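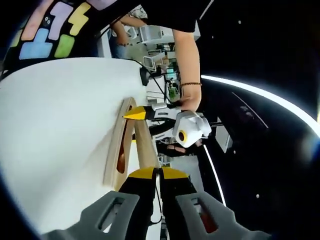 Lesezeit: 4 Minuten

Sprechnotizen zum Vortrag »Vormachen statt programmieren«
Hwa-young Kang, 30. Januar 2020

Begrüßung

Schön, dass Sie alle da sind, und schön, dass so viele von Ihnen den Weg nach hinten in den kleinen Saal gefunden haben! (Kurz warten, bis die Tür zu ist. Wasser hinstellen, Uhr auf den Tisch.) Ich möchte Ihnen von einer Arbeit erzählen, die mir in den letzten Monaten sehr ans Herz gewachsen ist: Wie man einem Roboter mit der eigenen Hand zeigt, was er tun soll. Bei uns heißt das Projekt Clalen, und wer mich kennt, weiß, dass ich darüber auch beim Mittagessen rede, ob man mich nun gefragt hat oder nicht.

Erstes Bild stehen lassen

Schauen Sie ruhig erst einmal hin. Da hält jemand einen Greifer mit gelber Spitze in der Hand, und unten ragt ein zweiter ins Bild, von dem aus wir das Ganze sehen. Einen Roboterarm brauchen wir für diesen Teil der Arbeit nicht. Wir nehmen das Werkzeug selbst in die Hand, machen die Bewegung vor, und aufgezeichnet wird, was der Greifer sieht und wie er sich dabei bewegt. Der Arm kommt später dran und soll dann aus den Vorführungen lernen.

(Hier fragt meistens schon jemand, warum das Bild so krumm ist. Antwort: Weitwinkel. Wir wollen möglichst viel vom Tisch und von der Umgebung haben, damit sich die Lage des Greifers daraus berechnen lässt. Eine gerade Tischkante sieht man bei uns eben selten, und nach ein paar Tagen vermisst man sie auch nicht mehr.)

Wie wir angefangen haben

Angefangen haben wir mit Fernsteuerung, so wie viele von Ihnen wahrscheinlich auch. Hagos Tilahun hatte dafür eine wunderbare Station gebaut, zwei Steuerhebel, ein Bildschirm, alles sehr ordentlich, und ich habe trotzdem an meinem ersten Vormittag kein einziges Tuch vernünftig hochgehoben bekommen. Man spürt ja nichts! Man sieht den Stoff, man drückt zu, und dann ist er doch weggerutscht. Mit dem Handgreifer war das für mich ein ganz anderes Gefühl, weil der Widerstand im Handgelenk ankommt. Die Fernsteuerung benutzen wir weiterhin, vor allem dann, wenn der echte Arm an Stellen kommt, die man mit der Hand gar nicht so anfahren würde.

Überleitung zum Stoff (langsam sprechen, hier bin ich in der Probe zu schnell gewesen)

Eine Kiste ist ein dankbarer Gegenstand. Sie sieht nach dem Anfassen genauso aus wie vorher. Ein Tuch dagegen ist jedes Mal ein neues Tuch, es dreht sich, es hängt schief, es legt sich in Falten, die man nie wieder so hinbekommt. Deshalb arbeiten wir dabei gern mit zwei Greifern.

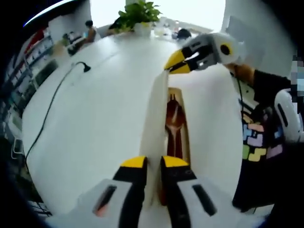 Abb. 2: Das weiße Tuch hängt im gelben Schnabel des oberen Greifers, der untere ist geöffnet.

Der obere Greifer mit dem Vogelkopf ist der Liebling aller Besucher, Auge und Schnabel inklusive. (Lachen abwarten, falls es kommt.) Achten Sie aber bitte auf den unteren: Die beiden Finger stehen offen um das untere Ende des Tuchs. Genau solche Augenblicke interessieren mich. Wann schließe ich? Wie weit muss der Stoff zwischen den Fingern sein? Ein geübter Mensch entscheidet das, ohne darüber nachzudenken, und wenn man ihn hinterher fragt, sagt er meistens etwas Falsches. Mir geht es genauso.

Was eine gute Vorführung ausmacht

Wir haben im ersten Durchgang 400 Vorführungen aufgenommen und davon 70 wieder aussortiert. Die meisten waren gar nicht misslungen, wir waren bloß zu hastig gewesen. Bayu Wibisono hat dann vorgeschlagen, vor dem Zugreifen einen kleinen Moment stillzuhalten, und das machen wir seitdem alle so. Estela Yáñez hat außerdem darauf bestanden, dass wir Fehlgriffe mit aufnehmen, sofern man sich danach wieder fängt. Ich war anfangs dagegen. Inzwischen schaue ich mir gerade diese Aufnahmen am liebsten an, denn ein Arm, der nie gesehen hat, wie man nachfasst, steht nach dem ersten Ausrutscher ziemlich hilflos da.

Und bitte wechseln Sie sich ab! Zwölf Minuten am Stück, dann gibt man den Greifer weiter. Er ist nicht schwer, aber die Schulter merkt ihn doch, und man sieht den Kurven die Müdigkeit an.

(Falls noch Zeit ist: die Geschichte von Kiprono Muli, der alles mit links vorführt, und wie lange wir den Fehler im Programm gesucht haben. Sonst weglassen.)

Ausblick und Fragen

Im März wollen wir das Tuch zum ersten Mal ganz dem Arm überlassen, mit drei verschiedenen Stoffen. Ob das klappt, weiß ich nicht, ich bin aber guter Dinge. Wer mag, kommt nachher zu mir nach vorn, dann reden wir in Ruhe weiter.

(Fragen aus dem Publikum bitte wiederholen, hinten hört man sonst nichts.)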